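Bin picking cell drops vacuum mid-move, no fault raised
Cell Integration > Grippers and End of Arm Tooling
23 replies

mihret_k
Posted 08/12/2023

Hi all, long-time reader, I mostly post in the vision section. We're building a bin picking test bench for Endale (they want bars pulled out of a metal bin and put down square on a panel next to it) and I had a bar come off the gripper yesterday halfway through the transfer. It hit the rim, bounced, and ended up on the carpet a good way from the table. I was standing outside the reach of the arm, thankfully, but not THAT far outside.

What bugs me is that the robot never noticed. No message on the pendant, no stop, it carried on to the place position and "placed" nothing at all, then went back for the next one like it had earned it. Part-present was showing true the whole way.

Setup is a KUKA arm, the hoses and cables strapped along the outside, and a gripper Amnuay in our shop put together with a Hovitz vacuum switch on it. It ran fine all last week on slow override. I went up to full speed yesterday and got two drops before lunch. 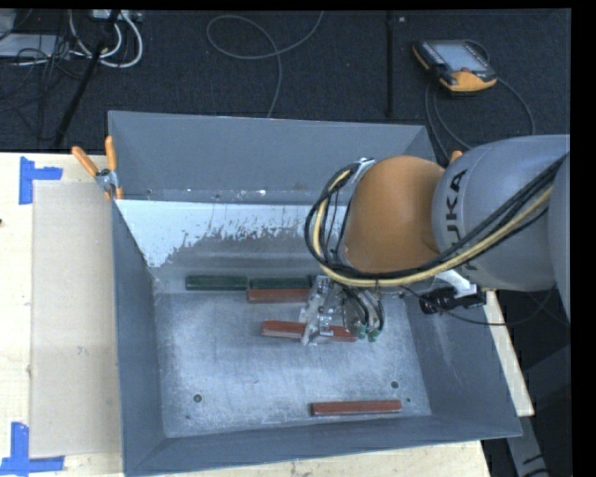
I've already swapped the cups and it did it again, so please don't let the first reply be "swap the cups" - I know you people.

Where would you look next?

sikham_sam
Was going to say swap the cups, so thanks for that.

Where does the Hovitz switch sit? If it's teed in close to the generator and your tubing is long or kinked, it can read a nice healthy vacuum while the cup end has lost it. I chased this for most of a December once. Move the sensing point down as near the cup as you can get it.

old_relay
I'd look at the hose routing before I touched the switch. Slow speed good, full speed bad, that says something is getting pulled when the wrist turns. Put it in T1, take it to the worst wrist angle in your program and tug on things. My first boss had been wiring machines since 1970 and he'd have had you doing that before you finished telling him the story.

mihret_k
@sikham_sam it's up near the generator, yes. Ugh.

@old_relay I did jog through it and nothing looked tight to me, but I only did the pick side. I'll do the place side tomorrow.

degefa_g
Can we back up a second? A bar left the cell and landed on the floor and everybody is talking about tubing. What's between you and the arm? "Outside the reach" is not the same as outside the throw. I'd take it back down to slow override today and leave it there until there's a barrier up. I'm not trying to be the fun police, I've just seen a part go through a ceiling tile.

old_relay
It's a test bench, Gebremedhin. She's got to run it at speed to find the fault.

degefa_g
She's got to run it at speed behind something. A sheet of polycarbonate costs less than a dentist.

mihret_k
No, he's right, I don't love it either. We have a light curtain from Trirnari that's still in the box, and it wouldn't stop a bar anyway. Sumeya is finding me some panels. Slow until then.

sumeya_s
Panels are found! Also Mihret, check the debounce on part-present. On the last job I copied the input block from, somebody had latched it at pick and only cleared it at place. I'd bet you inherited that.

mihret_k
...I inherited that.

OK, so update for anyone who finds this later. It was latched, exactly like Sumeya said, so the robot was looking at a value from the moment of the pick and never again. Now it reads live, with a short filter, and stops the move if it drops out. That explains why it didn't notice. It does not explain why it let go.

For that part, I ran the place side in T1 and there's one spot where the wrist turns over and a tube at the gripper gets pinched against its own fitting. Opened up the loop by some 2 inches and re-tied it. I've also moved the sensing point down like sikham_sam said.

sikham_sam
Told you it was the sensing point.

old_relay
She just said it was a pinched tube. That's routing. That's what I said.

sikham_sam
And with the switch up top she'd never have seen it on the input, latched or not.

degefa_g
Are the panels up?

mihret_k
Two sides are up, the other side goes on when the brackets come. Still on slow override, I promise. I'll post again once I've had a full shift on it at speed.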